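Workshop notebook, Drarnport
Entry dated 8 April 2019
Subject: bench room, furniture and soft items

1. Condition of the room

The room was inspected before work began and is considered fit for use. The light from the window is good in the forenoon, and the ceiling panels need only be switched on for the later part of the day. Colleagues are asked to leave the wall switches as they find them; the arrangement agreed in February still applies.

The yellow cardboard box by the wall has not been dealt with. It should be opened, its contents entered in the Sterketti stock list, and the box flattened and removed. Until that has been done it is to stay where it is, and nothing is to be placed on top of it.

The whiteboard has become faint and is difficult to read from the table. Any note that is still needed should be copied into this book before the board is cleaned. The items clipped to it may be taken down once they have been initialled.
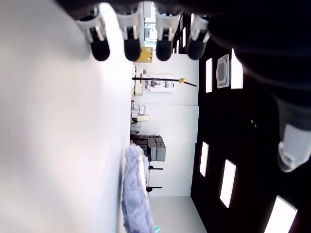 2. Storage

The grey drawer cabinets remain against the wall. It was proposed that they be moved nearer to the door, but the floor there is required for the trolley and the proposal has been set aside. Drawer labels are to be renewed in the Daltness style, which is to say plain capitals, one line, no abbreviations. Six labels have been written so far and the remainder will follow.

The stock list now stands at 2,267 entries. A number of these are known to be duplicates, chiefly in the section for textiles, and should be struck out in pencil in the first instance.

3. Table and soft items

The white table was wiped down with a damp cloth and mild soap, then dried. No abrasive cleaner is to be used on it. Small marks near the edge are of long standing and need not be reported again.

The item under consideration was the lavender plush toy with the long shaggy fur. It was laid on its side across the table, as on the previous occasion, so that the length of the body could be got at without turning it repeatedly. Long fur of this kind conceals the seams very well, and it is necessary to press into the pile in order to feel where the stuffing ends and the limb begins.
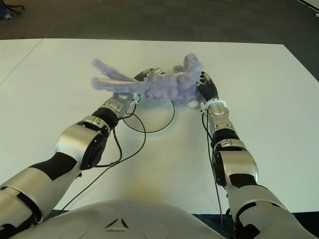
Pressure should be light and should come from both ends of the body together. If the toy is pushed from one end only, it slides on the smooth surface and the fur is dragged in one direction, after which it must be brushed out again. A soft brush is kept in the second drawer for this purpose and should be returned there.

The Probert sheet gives the stuffing weight for toys of this pattern as 600 grams. Our own scales have not been checked this year, and no figure has therefore been entered against the item. The matter is carried forward.

4. The bowl

A shallow white bowl with a black rim was set near the middle of the table. It is to be kept for dry contents only and is not to be taken to the kitchen, where it would be confused with the crockery. Two bowls were lost in that way over the winter – the replacements do not match.

When the toy and the bowl are on the table together, the toy should be held by the middle of the body. The limbs are long and splay outwards when it is laid down, and a limb left lying towards the bowl will catch on the rim as soon as the toy is drawn away.
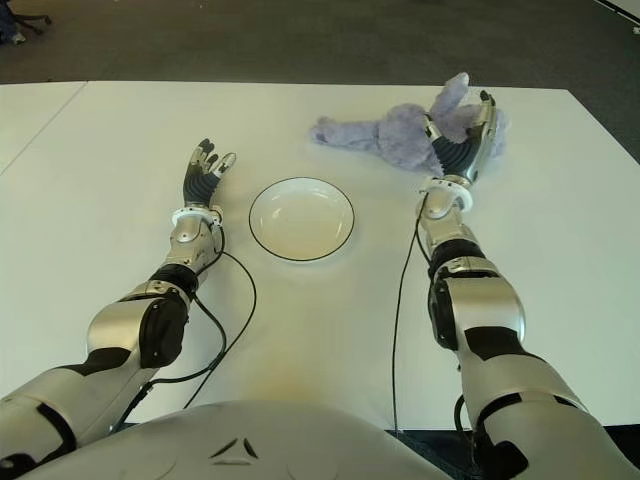

It is suggested that the bowl be placed first and the soft item second, and that they be cleared in the opposite order. Written instructions for the table should be amended to this effect. The present wording, which speaks only of "items", has been read in different ways by different colleagues.

Loose fibres are to be lifted from the table with the lint roller at the end of each session. They should not be swept onto the floor, as they collect beneath the chairs.

5. Ceiling and ventilation

The air-conditioning unit in the ceiling is due for its filter change. Access will require the steps from Daltness, and the table should be covered while the grille is open. The light panels are to be dusted on the same visit – the dark ceiling shows very little, but the panels do. 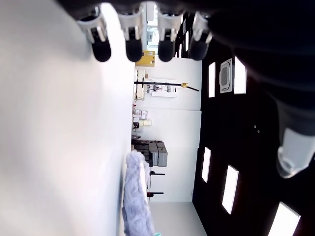 MATTERS CARRIED FORWARD

Cardboard box: open, list, remove.
Drawer labels: complete the set.
Scales: arrange for checking before any weight is entered.
Table instructions: revise wording on bowl and soft items.
Filter change: request a date and borrow the steps.

The duplicates in the textiles section are to be reviewed against the Sterketti list when the next page of this book is opened.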